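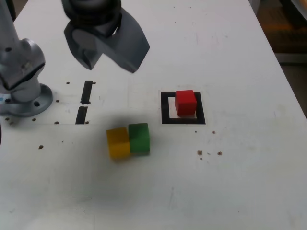 Seasonal Inventory Clerk, Bevemdale Warehouse

Skonum stocks school and craft supplies for 140 retail accounts. The Bevemdale site is hiring a clerk for the fall count, starting in September.

Duties
Count assigned shelf locations and enter quantities in the Jelteck stock system.
Recount any location where the variance exceeds 2 percent.
Relabel bins after each aisle is closed.

Requirements
High school diploma or equivalent.
Able to lift 40 pounds and stand for a full shift.
Prior scanner use preferred -- training is provided.

Terms
Fixed term, three months, day shift. A completion payment of $2000 is made with the final paycheck. Overtime is optional and must be approved in advance.

To apply, send a resume to the Skonum hiring desk, Hashemi Building, Bevemdale. Quote "fall count" on the first page.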